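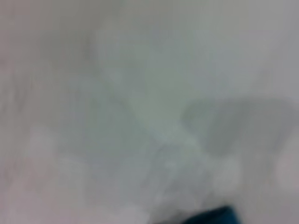
Hastholm heat recovery ventilation unit for flats

The Hastholm is a ceiling-mounted ventilation unit for one and two-bedroom flats, made by Clekby for refurbishment work where there is no room for a plant cupboard. It draws stale air from the kitchen and bathroom, passes it through a heat exchanger and brings filtered fresh air into the living room and bedrooms.

The unit is sold to architects, housing associations and contractors. We do not supply single units to householders, but your contractor can order one through their trade account.

Price: £1539 per unit excluding VAT, ducting and fitting. Orders are made up in batches and leave the works on a Sunday night for delivery at the start of the week.

What is in the box

Ventilation unit with heat exchanger fitted
Cho wall controller and cable
Four spigots
Hanging brackets and rubber mounts
Two sets of filters (one fitted, one spare)
Condensate trap
Commissioning sheet and tenant leaflet
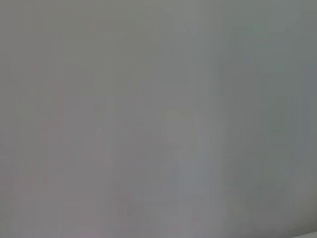

Dimensions and airflow

The casing is 18 cm deep, so it will go above a lowered hall ceiling in most post-war blocks. Allow extra for the brackets. The access panel opens downwards and can be hinged on either long side, but this has to be chosen before the unit is hung.

Background airflow is set at commissioning to suit the floor area of the flat. On boost the unit draws 39 watts. The Cho controller has three settings and a filter light. There is no app and it does not need a wireless connection – several landlords asked us to leave both out.

Fitting

Two outside wall openings are needed, one for intake and one for exhaust. Keep them well apart, and keep the intake away from boiler flues and bin stores. In a listed building or a conservation area, check with the planning office before drilling. Where the openings pass through cladding, the fire strategy for the block must be looked at first, and we will ask for the name of the person who has signed it off.

Use rigid duct wherever you can. Flexible duct is allowed for the last short run to a spigot only. The condensate drain must fall all the way to the waste.

Guarantee and spares

The unit is guaranteed for five years from commissioning, provided the commissioning sheet is returned to us. Filters are not covered. Spare fans, exchangers and controllers are kept in stock at Clekby and can be ordered by part number, printed inside the access panel.

Comments from users

We had Hastholm units put into a block at Idovcombe last November, with tenants in the flats throughout. Fitting went well enough once the hall ceilings were down. The tenant leaflet could be clearer on how to change a filter.
Gwenaël Besnard

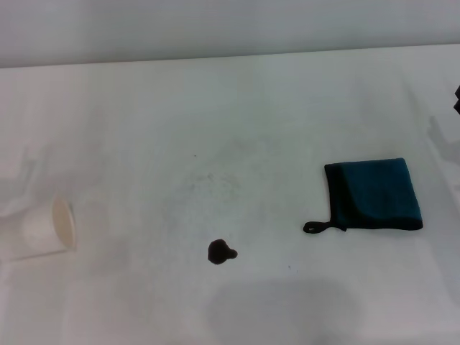

Yevhen Holovko writes that the drain took longer to plan than the ducts did, and that he would now draw its route before choosing where the unit hangs. He also asks for the hinge side to be marked on the drawings. It has been added to the current set, and earlier customers can have the new sheets on request from the technical desk.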